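**Colour tests return to the old reading room in May**

The Jerida science afternoons will start again in May, this time in the former reading room on the ground floor. The sessions are open to anyone aged ten and over, and the first is already close to full. There are 20 places at each session, with a waiting list kept at the front desk.

The programme was moved out of the upstairs kitchen last winter after the sink there was condemned. Organisers spent 680 pounds on tables, glassware and a second-hand set of folding partitions, most of it met by a grant from Vukgate, the housing association that owns the building. The remainder came from ticket money carried over from the previous year. Attendance over that year came to 156, counting people who came more than once.

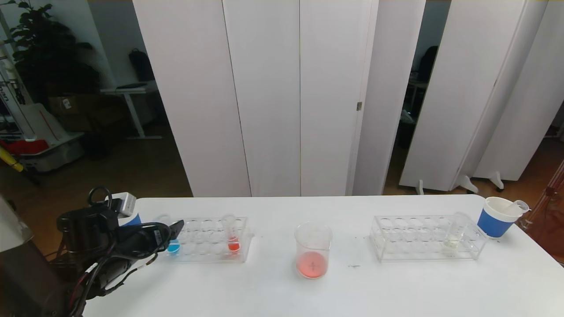
Caradog Prydderch, a retired school technician, will run the practical part of each session. He has planned the first one around acids, alkalis and the dyes that change colour between them. The equipment is simple: clear racks drilled with round holes for the test tubes, a glass beaker with a spout, and paper cups for anything that does not need measuring. Blue and red liquids stand in tubes in the same rack, and Mr Prydderch said he likes to have strong colours on a white table because people at the back can follow what is going on.

"If you can't see the change you may as well read about it at home," he said. "I did thirty-odd years of pale yellow going to slightly less pale yellow and I am not doing any more of it."

Each session lasts 2 hours, with a break for tea, which is served in the corridor. Food and drink are not allowed in the reading room while glassware is out. Goggles are supplied in adult and junior sizes. Visitors who wear glasses are asked to try the goggles on before they sit down, as the older pairs do not fit over large frames. Long hair should be tied back.

Red cabbage dye will be made up on the morning of the session and kept in the fridge until it is needed. Families are welcome to bring a small jar from home containing something to test, such as vinegar, lemon juice or tap water. Bleach, drain cleaner and oven cleaner will be turned away at the door.

A later session will look at how liquids of different densities sit on top of one another. Another, on crystals, has been put back until a suitable shelf can be found, as the dishes have to be left undisturbed between visits.

Tickets cost three pounds, or one pound for Vukgate tenants, and can be bought at the front desk or from Fu, the stationery shop opposite. Children under fourteen must come with an adult, who also needs a ticket. The reading room has level access from the car park side. The main entrance still has a step, and the ramp ordered for it has not been delivered.

Doors open at 1.45pm and the practical work starts at 2pm.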